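宿舍旧电线去哪儿了：一份有点啰嗦的课程报告
小组：Flisstead楼三层 执笔：Hòa Bạch

先说选题是怎么来的。十一月搬宿舍，我从抽屉里拽出一大团线，有耳机线、旧手机充电线，还有一根我到现在也不知道插什么的。扔吧，舍不得；留着吧，又绝对不会用。室友说她也有一团，隔壁也有！于是我们就想，那就查查大家的旧线都是怎么处理的好了。

问卷发了两轮，第一轮写得太长，题目有二十多道，好多人填到一半就跑了（换我我也跑）。第二轮砍到八道题，最后收回有效问卷194份。里面有100个人选了“一直放着没管”，超过一半，比我猜的多多了。选“直接丢垃圾桶”的比我想的少，不过我怀疑有人不好意思选，这个后面再讲。

然后是收集。我们在Flisstead楼一楼放了收集点，又跟Amport路上的Bùi维修铺说好，他们柜台也帮我们收。一共收到461根，其中183根来自维修铺。老板人特别好，还教我怎么看线皮上印的字，哪种是电源线，哪种只是信号线。我以前真的从来没看过线上有字，回来以后见一根看一根，室友嫌我烦。

分类这一步吵得最厉害。我一开始想按用途分，充电的一类、音频的一类，听上去很合理吧？结果一半的线剪得只剩一截，两头什么都没有，根本看不出用途。后来改成先看外皮颜色，再看粗细，速度一下子就上来了。缺点也有，颜色跟材料没有必然关系，同样是黑皮线，里面的铜可能差很多，所以这个分法只适合初筛，真要送去回收还得再过一遍。

访谈部分我们聊了五个人，录音都整理好放在附录里了。最有意思的是一位做手工的学姐，她专门跟人要细的旧线，拿来绑花、做小灯的骨架。她说颜色好看的线从来不愁没人要。这一点我们问卷里完全没想到，选项里连“送人”都没有，属于设计失误，老师要扣分我认。

再说回不好意思选的问题。问卷虽然匿名，可链接是在楼里的群发的，大家可能还是会往“好”的方向填。下次我想换成两个选项二选一的问法，或者干脆别在自己楼里发。样本也太集中了，基本都是住校生，走读的同学没几个，所以结论只敢说到我们楼为止。

最后是去向。还能用的我们挂在楼道的交换板上，断掉的准备交给Grakent回收站，他们要求按类装好，不能混着一大袋拎过去。还有一些根本不是电线的东西也混了进来，绳子啊、扎带啊，这部分单独放，没算进上面的数字。 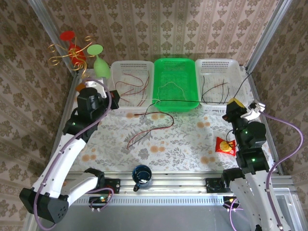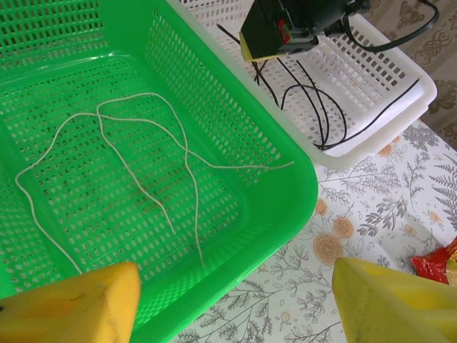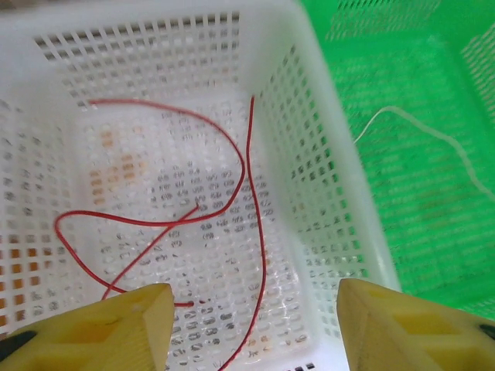 图1至图3 带孔的塑料篮，图1中三只并排，图2为绿色篮，图3为白色篮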